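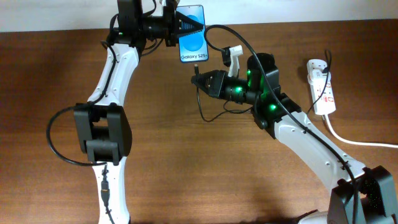

How often does a fixed ladder need a full inspection?
Every six months, with a short look before each use. The full inspections at Bramport fall in May and October.

Fixed ladder checklist – Bramport store, roof access
Inspected: Mon 4 May
Inspector: Kerubo Ogola
Ladder ref: 203

1. Stiles straight, no dents or cracks – Pass.

2. Rungs tight, no movement by hand – Fail. Rung 4 turns under light load. Weld broken on the left side.

3. Wall brackets and bolts – Pass with comment. Surface rust on the lowest pair. Clean back and paint before October.

4. Space behind rungs – Pass. A cable run has been moved since the last inspection and no longer fouls the toe space.

5. Safety gate at top closes by itself – Fail. Spring weak, gate stops short of the latch. Replacement ordered from Tevard.

6. Landing clear and dry – Pass. Drain cover loose, reported separately.

7. Signs and ladder number readable – Pass.

8. Lighting at foot and head – Not checked. Supply was off for other work. Shoaib Orakzai to check and initial.

Result: out of use. Lock fitted to the ladder guard, tag 1877. Key held by Stella Kariuki.

Comment (S. Lüthi): Item 2 was passed in October with the note "slight play". Any play in a welded rung is a fail. Please mark it so on all sheets.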